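3. 資産分布の推計

3.1 対象地域とデータ

本節では、プルンドネス地方における世帯間の資産格差を長期的に推計する手順と、その結果を述べる。この地方は18世紀半ばまで農業と羊毛取引を主な生業としていたが、その後、スカリエル川沿いに製造業が集積し、現在は機械加工と部品組立が域内雇用の大きな部分を占める。所得だけを見ると格差の拡大は緩やかであるが、資産については異なる動きが観察される。

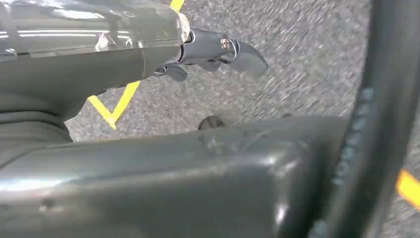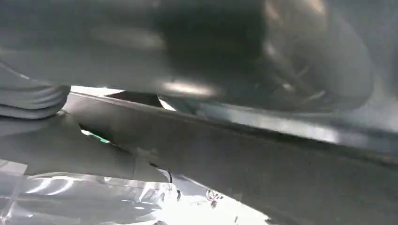

図3 グリッパーの近接写真(2点)。

3.2 遺産目録の利用

資産に関する最も古い連続的な記録は、1754年に始まる教区の遺産目録である。目録には、土地、家屋、家畜、農具、債権および債務が、当時の評価額とともに記載されている。ただし、目録が作成されたのは一定以上の財産を残した者に限られ、財産をほとんど持たない世帯は記録に現れない。この偏りを放置すると下位層の資産を過大に見積もることになるため、Huertaが提案した補正法に従い、埋葬記録と照合したうえで、目録のない死亡者に資産ゼロまたは最低評価額を割り当てた。二つの割り当てによる推計値の差は、上位層の資産シェアについては小さい。

使用した目録は4000件を超える。このうち、評価額の一部が判読できないもの、同一人物について複数の版が残るものは、原則として最も遅い版を採用した。通貨単位は時期により三度変更されており、換算には域内の小麦価格を用いた。小麦価格が欠けている年については、隣接するアンタルの市場記録で補っている。アンタルとプルンドネスの価格水準には差があるが、両者の比は記録の重なる期間を通じて安定していた。

死亡時の資産から生存者の資産分布を求めるには、年齢別死亡率の逆数を重みとする乗数法を用いる。富裕層の死亡率は同年齢の平均より低いことが知られており、この差を無視すると上位層のシェアは過小になる。本稿では職業別の死亡率が得られる期間についてはそれを用い、得られない期間については最初に観測された職業間の比を遡って適用した。この仮定の妥当性については5.2節で改めて検討する。

3.3 課税記録との接続

近代以降の推計には、地方税の課税台帳を用いる。台帳は世帯単位で作成されているのに対し、遺産目録は個人単位であるため、そのままでは比較できない。Szénásiは夫婦の資産を等分する方法を採ったが、この方法では女性名義の土地が多い地区で分布が実際よりも均等に見える。そこで、登記簿から名義が確認できる地区では登記に従い、確認できない地区に限って等分とした。

課税台帳には、金融資産が十分に捕捉されていないという問題もある。とくに域外の銀行に置かれた預金と、非上場企業の持分は申告に依存している。持分については、域内企業の決算書から純資産を求め、株主名簿に従って世帯に配分した。スカヴェッティ地区のように家族経営の加工業者が多い地域では、この処理によって上位層の資産額が大きく上方に修正される。一方、預金については信頼できる補正の手段がなく、申告額をそのまま用いている。したがって、以下に示す上位層のシェアは下限に近い値と解釈すべきである。

3.4 推計結果

上位1割の世帯が保有する資産のシェアは、直近の推計年において53%である。このシェアは19世紀末に頂点に達した後、20世紀半ばまで低下し、その後ふたたび上昇に転じた。低下期の主な要因は、地価の下落と相続税率の引き上げである。物価上昇による債券価値の目減りも寄与しているが、この地方では農地が資産の中心であったため、その影響は都市部を対象とした先行研究の結果よりも小さい。

下位5割の世帯が保有するシェアは7%にとどまり、その大半は住宅である。住宅価格の上昇は下位層の資産額を押し上げたものの、同じ時期に住宅ローンの残高も増えたため、純資産でみた増加はわずかであった。持ち家のない世帯に限れば、純資産の中央値はほぼ横ばいで推移している。

地区別にみると、シェアの再上昇は川沿いの工業地区で早く始まり、山間部では遅れて現れる。工業地区では、企業の持分が少数の世帯に集中していることが主因と考えられる。山間部では持分の影響は小さく、農地の統合と後継者のいない世帯の転出が分布の変化に関係している。二つの経路の相対的な大きさを評価するため、次節では資産の種類ごとに格差指標を分解する。

なお、課税台帳の評価基準日は毎年3月の末日であり、年度途中の資産移転は翌年の値に反映される。本節の推計に用いた台帳データは8月23日時点の確定版である。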